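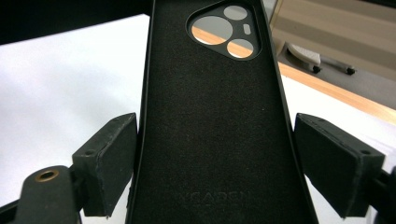 4.3 Setup and Upkeep of the Hand-Held Gripper

All of the grasping data in the Amley set was recorded with a single hand-held gripper, the Dikmont, at our site in Allodthorpe. We used one tool for the whole study so that changes in the recordings could be traced to the object, the operator or the state of the tool itself. The last of these took more work to control than we had planned. In this section we describe how the gripper was put together, how it was checked before each session, and which parts were repaired or replaced.

Assembly

The Dikmont has two arms that close toward each other when the operator squeezes the handle. Each arm ends in a black finger pad, a rectangular block fixed by a screw. The camera is mounted on the tool and looks out over the fingers, so both pads stay in view while an object is held. Brass threaded inserts are set into the printed brackets where parts have to come off often. Our first build had screws cut straight into the plastic, and the threads stripped within the first month of use. The second build, used for every recording reported here, has inserts at all points that are opened during normal service.

The inserts were pressed in with a soldering iron fitted with a flat tip. An insert that sits proud of the surface will tilt the part bolted down on it, and the tilt shows up at the fingertip as a gap on one side when the pads are closed. We left each insert to cool under a steel block and then checked it with a straightedge. Two brackets were thrown away at this stage. In both, the insert had gone in at an angle and could not be pulled without tearing the hole.

The pads were made from Daneshvar, a stiff black material that we cut to shape in house. We tried a softer pad early on. It held light objects well but bent outward under a firm squeeze, and the contact line moved by a different amount each time. The stiff pad gives up some grip in return for a contact face that stays where it is. We did not add tape, rubber sleeves or any other cover to the faces.

Setting the pads

After the arms are fitted, the pads are set with the tool lying on its back in a cradle. The screw on each pad is left loose enough for the block to turn by hand. The operator closes the fingers on a ground steel bar, lets the pads settle flat against it, and tightens the screws a little at a time, going back and forth between left and right. The bar is then taken out and the fingers closed on nothing. If light can be seen between the faces, the screws are loosened and the job is done again.

A drop of low-strength thread lock goes on each pad screw. We do not use it on the bracket screws, which have lock washers. In the first weeks we had used thread lock everywhere, and when a bracket had to come off, one insert turned in the plastic and came out along with its screw.

Once the pads are set, the camera view is checked against a stored reference picture. The inner edge of each pad must fall on a line drawn over the reference. When it does not, the camera mount is moved and the pads are left alone. Early in the study one operator corrected the view by shifting a pad, which made the picture look right and left the fingers out of line with each other. We dropped the recordings made in that state, 257 in all, and rewrote the setup sheet so that the pads are always done first.

Check object

Most of the objects in the Amley set are small household items, and many of them are poor test pieces for the gripper. A block of wood will sit firmly between pads that are badly set. A phone case will not. The case is open on one side, its walls are thin, and it is held by its long edges with nothing inside to push back. If one pad is turned out of line, the load falls on one end of the wall and the case twists in the fingers. For this reason we chose an empty phone case as the check object for daily use.

Figure 2 shows the case held upright between the pads, with its open inner side toward the camera and the narrow top end pointing away. The case has a dark, soft lining, and its raised walls form thin rims where the pads press on the left and right. The cutout for the phone camera lies near the top, to the right of center. We use the cutout to judge roll. Its openings can be picked out easily against a light tabletop, and a small turn of the case moves them in the picture by more than it moves the rims.

The check is done at the start of a session and again after any screw on the tool has been touched. It has these steps:

Wipe both pads with a dry cloth.
Place the case upright in the holding block and close the fingers on its long sides.
Lift the case clear of the block and hold it still while a short recording is made.
Turn the wrist a quarter turn each way and return.
Compare the cutout position in the first and last pictures.
Release the case into the block and look for fresh marks on the rims.

The case passes if the cutout has moved by no more than 9 pixels between the two pictures. This limit was set by hand. We made it tight enough to catch a pad screw that had been backed off by a quarter turn, which we did on purpose several times, and loose enough that a good tool did not fail because of a shaky hand. Operators who failed the check were asked to do it once more before taking the tool apart.

The dark case against the black pads was a problem for automatic tracking. Under low light the tracker often took the rim and the pad for one edge. We tried a pale case instead, and the tracker did better on the rims and worse on the cutout, which blended into the tabletop. In the end we kept the dark case and tracked only the openings in the cutout. Lights were set so that the lining stayed readable even when the white table surface came out too bright. Loss of detail in the table has no effect on the check.

Pad wear

The pads wear at their edges first. As Figure 2 shows, the surfaces are scuffed, the edges have frayed to a lighter gray, and there are small chips along the corners of the left pad, mainly on its top edge. The right pad has similar rough edges, with lighter spots along the top and side. Wear of this kind looks worse than it is. The broad inner faces carry the load during a normal grasp, and damage to the outer edges did not change the result of the daily check on any pad we kept in service.

Edge wear does matter when the object is picked up with the tips, as with coins, cards and flat lids. A chip at the tip leaves a gap that a thin object can slide into. We therefore kept a separate note of tip condition and used a simple feeler test: the fingers are closed lightly and a strip of thin paper is drawn along the tip line. If the paper passes freely at any point, the pad is marked for dressing or replacement.

Dressing means rubbing the face on fine abrasive paper laid on a glass plate, with the pad off the tool. It removes raised fibers and small burrs. We limited this to one dressing per pad. A pad dressed twice is thinner than its partner by enough to shift the closing point off center, and the camera view has to be set again. When a pad had already been dressed, both pads were replaced as a pair.

Over the full study the tool made 1658 logged grasps, not counting daily checks. We replaced the pads as a pair 2 times. One change followed a failed paper test. The other came after a drop onto the floor that split a pad through its screw hole. The drop had no visible effect on the arms, but the daily check failed with the new pads fitted, and we found that a bracket had cracked on the side facing the handle. The crack was hidden by the grip cover. Since then the cover comes off after every drop, however light.

Cleaning

Cleaning was kept simple. Pads and arms were wiped dry between objects, and the pads were wiped with alcohol at the end of the day and left open overnight. Lint from cloth objects collects in the screw holes and along frayed edges, where it can brush against the next object or show up in the camera view as a pale thread. A soft toothbrush was enough to clear it. Compressed air was tried and given up after it blew lint into the slide.

The slide was cleaned and given a thin coat of dry lubricant when closing began to feel uneven. We had no force sensor on the handle, so this was left to the operator. It is the weakest point of the routine. Two operators using the same tool on the same afternoon did not always agree on whether the slide needed service, and the log shows that one of them cleaned it far more often than the others.

Service log

Each service job was written on a card kept with the tool and later copied into the data files. A card lists the part, what was done, the operator and the result of the next daily check. Recordings are linked to the last card before them, so a user of the set can leave out all grasps made with a given pair of pads. The cards from December are less complete than the rest. Several list a pad screw as tightened without saying which side, and we have marked the side as unknown in those entries.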